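Office diary, June
Kept by the Registrar of Civil Appeals

The registry opened at 8:30 a.m. The morning list had been posted the evening before and no party had applied to vary it. One matter occupied most of the day, and it is entered here at length so that the record of its handling may be consulted when the order is drawn.

The matter is the appeal of the Nasholm tenants against the refusal of the lower court to let their claim proceed as a representative action. The claim concerns service charges levied by Schwaiger, the managing company, on 400 apartments. The tenants say that the charges included the cost of a heating contract with Tedo that had already been paid for out of the reserve fund. Schwaiger denies this and says that the two payments were for different periods. The appeal does not touch that question. It asks only whether one tenant may sue on behalf of the others without the signed consent of each.

The record of appeal runs to 1,067 pages. It was received in three parts, the second of which had been bound out of order. The respondent's office was told of the fault last week and supplied a corrected index at 9:15 a.m. I compared it with the bound copies and found one affidavit listed under the wrong exhibit letter. A correction slip was placed in each of the judges' sets before the sitting. The lower court's certificate was in order.

Before the hearing I was asked to confirm whether the filing fee had been paid in full. The appellants had paid 700 at the time of filing, which is the fee for a single appellant. Schwaiger's counsel gave written notice of an objection, stating that a fee was due for each tenant represented. I advised the presiding judge that the schedule of fees makes no provision for represented persons and that the registry has always charged by the named party. The objection was noted and reserved. It may be raised again on costs.

The court sat at 10 a.m. Counsel for the appellants addressed the court for most of the first session. Her main submission was that the rule requires a common interest and a common grievance, and that written consent is one way of proving these but is not made a condition by the rule itself. She took the court through the older decisions and conceded that two of them are against her. She asked that they be confined to their facts. The bench put several questions to her about tenants who might not wish to take part, and she proposed that notice be given by post and that any tenant be free to withdraw within a fixed period.
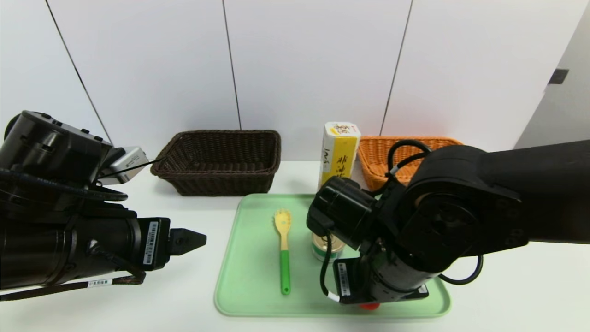

Domnica Matei, on being invited to reply for Schwaiger, told the court that a right to withdraw was of little use to a tenant who never opened the letter, and that her client could not be expected to settle with persons whose wishes were unknown. She added that the lower court had offered the appellants time to collect signatures and that they had declined it. The presiding judge asked whether the offer appeared in the written order. She accepted that it did not, and undertook to file the transcript page on which she relied.

The hearing was adjourned for lunch at 12:45 p.m. and resumed at 2 p.m. The afternoon was given to the question of limitation. If the appeal fails, tenants who have not sued in their own names may be out of time for the earliest charges. The court asked both sides for a short note on whether time stops running for a represented person when the action is filed. The notes are not to exceed 10 pages and are to be exchanged before they are lodged. I have entered the direction in the book and sent a copy to each side.

An application by Sesamus to be heard as an interested party was also before the court. Sesamus took over part of the reserve fund's accounts and says that findings made in the action may affect it. Neither side consented. The application was refused on the ground that no finding of fact is sought in the appeal, with liberty to apply to the lower court if the action proceeds. There was no order as to the costs of the application.

Judgment was reserved at 3:50 p.m. No date was given.

After the sitting the following steps were taken. The exhibits were returned to the strong room and signed for. The recording of both sessions was checked and found complete, apart from a short loss of sound at the resumption, during which only appearances were being announced. The transcript office was asked to give priority to the submissions on notice, as the court wishes to have them in draft.

A request was received from a tenant, by telephone, asking whether she was now a party. She was told that the registry is unable to give legal advice, and was referred to the appellants' solicitors. The call has been logged.

Outstanding: transcript page from the respondent; limitation notes from both sides; return of one judge's set for rebinding. The fee objection remains on the file.

Registry closed at 5:10 p.m.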